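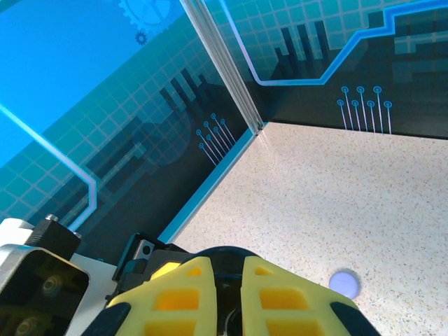 Cuando la pinza no suelta: una charla con Touran Zamani

Quedé con Touran Zamani en el taller de Sondetti para hablar de un fallo que me tenía intrigadísima desde que leí el aviso interno: una pinza que, después de una parada de emergencia, volvía a cerrarse sola al rearmar el sistema. ¡Sola! Touran se ríe cuando se lo digo así. «No se cerraba sola, se cerraba porque se lo habíamos pedido antes y no habíamos borrado la orden», me corrige, y me ofrece un café antes de entrar en detalles.

El caso es que llevaban semanas con la célula de dos brazos, probando agarres de piezas pequeñas, y en mayo llegó el susto. Alguien pulsó la seta con un cierre a medio hacer, metió la mano para recolocar la pieza y, al rearmar, los dedos terminaron el movimiento. «Un pellizco y una uña morada. Pero con otra pinza, con más fuerza, no estaríamos tomando café», dice. Ahí se pone seria, y yo dejo de bromear también.

Le pregunto por los dedos amarillos, los de celosía, que me parecen preciosos (lo confieso). Me cuenta que al principio todo el mundo les echó la culpa a ellos: que si se enganchaban, que si tenían holgura. Cambiaron el juego entero. El fallo siguió igual. 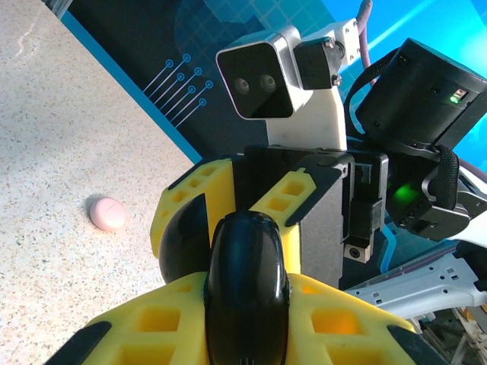 Dos tardes perdidas y un registro

«Lo que más rabia me da es que estaba escrito en el registro», suspira Touran. Pasaron dos tardes desmontando tornillos cuando la pista estaba en el fichero: la consigna de posición seguía en memoria durante la parada y el controlador la retomaba tal cual. Repitieron la secuencia seis veces, sin nadie cerca, y en cinco la pinza se cerró al rearmar. La que falló las despistó un buen rato, hasta que vieron que en ese intento el movimiento ya había acabado cuando pulsaron.

¿Y el arreglo? Pues poca cosa, vista desde fuera. Ahora, al rearmar, el sistema lee la posición en la que está cada articulación, la toma como consigna nueva y espera una confirmación aparte para moverse. También cambiaron la costumbre de meter la mano: primero se corta la alimentación de los brazos, luego se toca la pieza. «Eso debería haber sido así desde el primer día, y lo firmo con mi nombre», me dice.
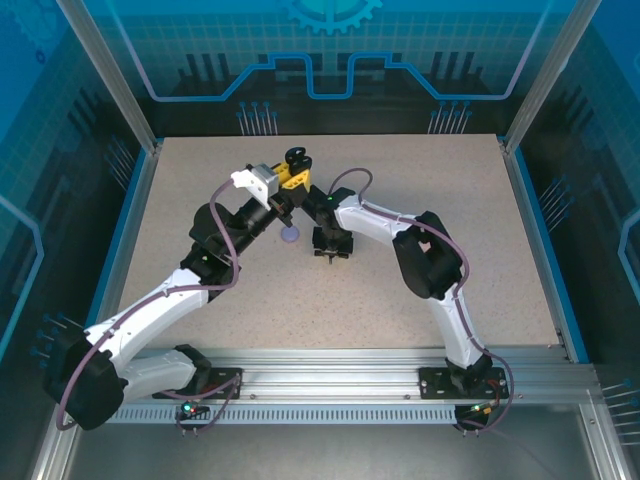
Parviz Ghorbani no lo ve tan cerrado: según él, la confirmación aparte ayuda, pero la gente acaba pulsándola por inercia, y preferiría que el rearme solo pudiera hacerse desde fuera del alcance de los brazos. Touran asiente a medias. Le parece bien la idea, aunque teme que alargar el paseo anime a alguno a puentear el botón, y los dos se enredan un rato en eso mientras yo apunto como puedo.

Antes de irme le pregunto si sigue fiándose de la célula. «Me fío del interruptor general», contesta, y se va a buscar la hoja de pruebas, que todavía tiene casillas sin rellenar.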